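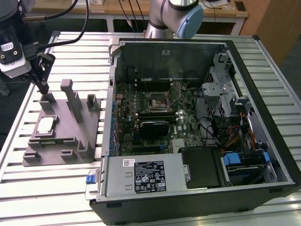
Grade the Log, Then the Run

The capstone robotics course at Hilmont ends with a processor installation. Each team programs an arm to pick a CPU from a fixture plate, carry it to an open desktop tower and set it in the socket. The score is currently one number: completed installations out of 5 attempts. I think that number should count for less than half the grade, and I have argued so in two faculty meetings without much effect.

The case for the current rule is simple. It is cheap to apply, students understand it, and it can't be talked around. Kedir Gebremichael, who wrote it, points out that a processor is either seated or it isn't. I agree with him on that. My objection is to what the number measures over a run of five.

Socket placement has a tight tolerance in two directions and in rotation. A team whose fixture offset is slightly wrong will fail every attempt in the same way. A team with a correct offset and a loose gripper finger will fail at random. The first team has one bad constant in a file. The second has a mechanical fault it may not know about. With a score of zero for the first and three for the second, we rank them backwards.

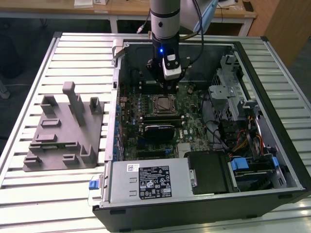
The gripper over the motherboard, with the fixture plate on the table at left.

The tower makes this worse in a useful way. A bare board on a flat table would be an easier target, and several colleagues want to switch to one. I would keep the case. Its walls and drive cage limit the approach, so the path has to be planned around them, and a shortcut that works in open air will strike sheet metal. Students should meet that problem before an employer hands it to them.

What I propose is a failure log worth 60 percent. Every attempt gets an entry: commanded pose, measured pose, force at contact, the team's stated cause, and the change made before the next attempt. The grader reads whether the change follows from the cause. A team that fails four times and narrows the fault each time has done the work. A team that succeeds on the third try after changing everything at once has learned very little, and its log will show it.

Wumpini Ayaaba tried a version of this with her section last November. Her complaint was reading time. One team turned in 3,441 lines, nearly all of it raw controller output pasted in whole. A limit of 2 pages per attempt would fix that, and learning to cut a log down is part of the job anyway.

The other complaint is that logs can be written after the fact. They can. Require a commit before each attempt and the time stamps will settle most disputes.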